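How to run a two-handed robot demonstration at an open day

We have shown our two-handed setup at the Rutherford building open day for a few years now, and this page sets out how we prepare it. It is written for anyone at Skaltel who gets handed the job, but most of it will suit any small lab with a pair of robot hands and a table.

What you need

A table with a plain top, wall panels on the far side, the two arms with their hands fitted, the parts to be handled, a laptop for the operator, and a rope or tape for the visitors to stand behind. Bring spare fingertips and a spare set of parts. Parts walk off at open days, usually in the pockets of people under ten years old.

Step 1: Choose the task

Pick one short task and stick to it. Visitors stay for a few minutes and want to see a beginning and an end. Moving a part across the table, turning it to face a certain way or passing it from hand to hand all work well. Long assembly jobs don't. We tried the full Truson pump sequence one September and most people had gone off to the tea stand before the second part was picked up.

Use parts that are big enough to be seen from behind the rope. If you can, have one light part and one dark one, so that you can say "the white one" and everybody knows what you mean.

Step 2: Set up the table

Do this the evening before. Put the panels up first, then push the table against them and lock the castors. Clear everything off it: tools, cups, the Allen keys that always collect at the corners. Wipe the surface and leave it to dry.

Tape the start positions on a sheet of paper, not on the table itself. Tape marks on the table confuse the tracking, and they look untidy.

Step 3: Check the hands

Power up the arms and run the Troria check routine on each hand. It opens and closes every finger in turn and takes 14 minutes for the pair. Watch the thumbs. If one stops short, run the routine for that hand again before you start changing settings.

Then look over the cables by the wrists. They need enough slack for the arm to reach the back of the table, but no so much that a loop can lie across the parts. Move each arm slowly through its full reach by hand control and watch the cable all the way.

Step 4: Practise the reach and the touch

Place the parts on their start positions and bring one hand in at low speed. The first thing to get right is a clean touch with the index finger, low down on the part. Too high and a tall part will tip. Keep the thumb well out to the side while you do this, and park the other hand near the front edge with its fingers open. 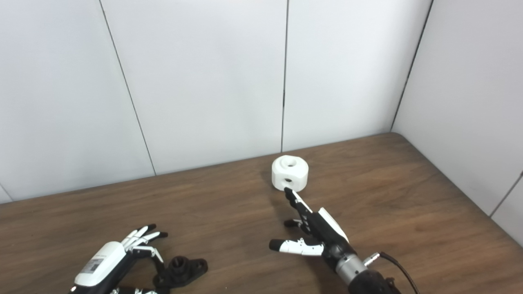

Once the touch is reliable, add the push, and after that the grasp. Save each stage as its own program. On the day you can then drop back to the simpler one if the full task starts to misbehave. Our saved programs start at number 901, and the notes beside each one say which part it was made for.

Set the speed to a level you are happy to talk over. We use less than half of what the arms can do. It looks slow to us, but visitors follow it more easily, and the operator has time to stop it.

Step 5: On the day

Arrive an hour before the doors open and run the task from start to finish several times. Put the rope out at full arm's reach plus a good step - measure it with the arm stretched out, don't guess.

You need two people at all times. One sits at the laptop with a hand near the stop button and does not answer questions. The other stands at the rope and does the talking. Swap over every half hour, as both jobs are more tiring than they look.

Say what the hand is going to do before it does it. Keep that part to a couple of sentences. If the hand misses, say so and run it again. People are often more interested in a miss than in a good run, and it leads to better questions.

Questions that come up every time: how strong is it, could it make a cup of tea, what does it cost, and will it take my job. Agree your answers beforehand so that both speakers say the same thing.

Step 6: Packing away

Send both arms to the rest position and power down before anybody steps over the rope. Bag the parts and write on the bag which programs they go with. Wear on the fingertips should go in the log while you still remember which finger it was.

The panels go back to room 109 and the rope to reception. The table can stay where it is until Friday.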